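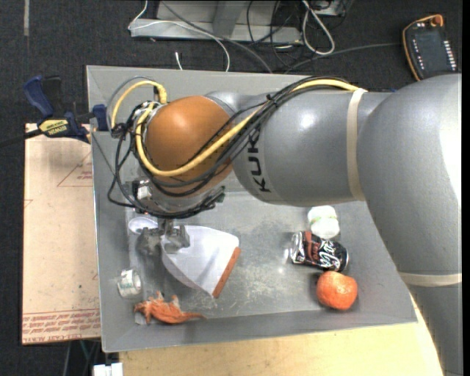
Robot Manipulation Lab
Handout 4: Picking from a Mixed Bin

Welcome to the fun part of the course! For three weeks you've been moving the arm through empty air and arguing with coordinate frames. From Tuesday on, your code has to grab real things, and real things are wonderfully uncooperative.

What you are building

Your team's program looks into the bin, chooses one object, picks it up, holds it clear of the walls and puts it down in the drop zone. Then it does that again until the bin is empty or the program decides it can't go on. Deciding to stop is a perfectly good result, and we give credit for it. Driving the fingers into the floor of the bin gets you none.

Object sets

The sets are deliberately mixed. You might meet a dustpan, a soda can on its side, a piece of citrus fruit and an orange toy reptile all in one bin. Think about each one before you write any code:

Dustpan. Big, flat and a real headache if you only look at the center of the bounding box. The center of the pan is a broad sheet with nothing to close on. Look toward the narrow end, where the pan meets the handle. Expect it to swing when it lifts, so go slowly for the first part of the move.

Can. Close across the short direction. If your angle estimate is off, the can will roll, and it likes to roll into its neighbors.

Fruit. Almost any approach angle works, which makes it a great first target. Keep the force low. We eat the leftovers.

Toy reptile. Bumpy body, thin tail, legs everywhere. Students love aiming for the tail. Aim for the body.

Planning the grasp

Recall from Lecture 3 that a grasp candidate is a position, an approach direction, a finger rotation and an opening width. The Uchida sampler in the course repository gives you 300 candidates per view. Throw out the ones that hit a wall first (the walls slope, so use the bin model and don't pretend it's a box), then the ones that are too wide, then score what's left. Doing it in that order saves a lot of time.

Your scoring function is where teams really differ, and I can't wait to see what you come up with. Last year's Griltport team used a plain hand-tuned score and cleared more bins than anybody with a trained network. The training set, Ornberg, has 971 labeled grasps if you want to go the learning route. That is small, so augment it.

Lab rules

One person holds the pendant whenever the arm is powered, and that person does nothing else.
First run of any new code is at 100 mm/s or slower.
Check the cable slack at the wrist before you command a large rotation of the last joint — a snagged cable ends your session.
Check that the bin is clamped. If it shifts, your calibration is gone.

To hand in

Your code, a log of every attempt including the bad ones, and a write-up of about 3000 words for the team. Spend most of it on failures. Pick two that surprised you and trace each back to a cause: perception, planning, or contact.

The best team goes on to the Zakasbridge student meet in the spring, with a bin of objects you haven't seen before.

Reading for next time: course notes, chapter 6, sections on friction cones and antipodal grasps. Skip the proof at the end unless you like that sort of thing (I do).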